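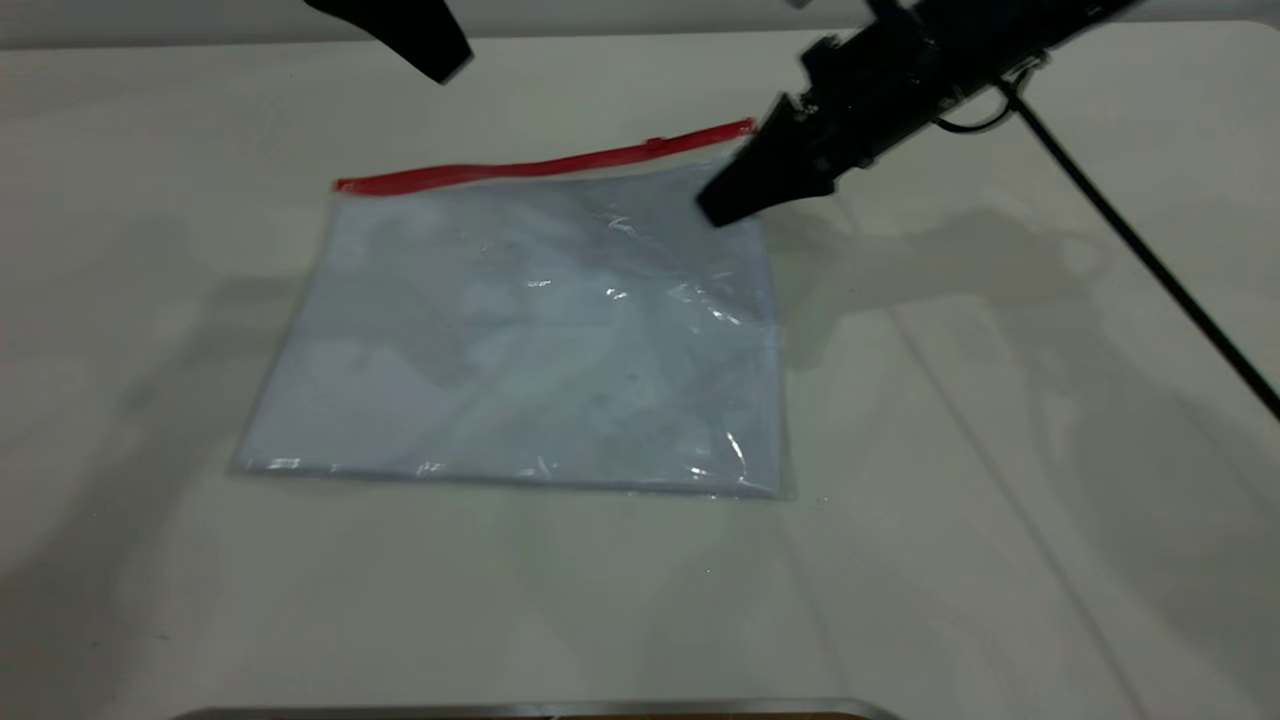 Miston Robotics Club
Bench check before Saturday demo, pouch-opening project
Checked by: Kojo Aryee
Team: Ewan Guthrie, Calum Munro

1. Emergency stop within reach of the operator
Pass. Tested twice. Calum had his backpack in front of it when I walked in.

2. Arm base bolted down, no play
Pass.

3. Cables clear of the full range of motion
Fail. The team says the wrist cable "never catches." I asked how many full sweeps they had run and got a shrug. Run 20 and write down what happens.

4. Gripper fingers tight, fittings checked
Pass, with a note. Ewan says thread locker was used. It isn't in the build log.

5. Speed limit set for demo mode
Fail. Limit in the config file is fine, but the Stastar script loads its own settings on startup and I don't see the limit in there. Show me which one wins.

6. Work surface clear, pouch placed by hand with arm stopped
Pass while I was watching. I doubt this holds up with a line of parents waiting.

7. Grip force checked on a spare pouch
Not done. The sheet says "3000 cycles OK." Over how many days, and who was counting? Leaving this open until I see a log.

8. Zipper task repeatable
Not strictly a safety item, but it's on the form. I asked for 5 tries in a row with the pouch turned a different way each time. They wanted to use the tape marks. No result entered.

9. Spectator line marked on floor
Pass. Move it back another 8 inches if the younger kids are coming.

Overall: not cleared. Items 3, 5 and 7 need a recheck. Gregor McIver can sign if I'm out, but he needs to see the arm run, same as me.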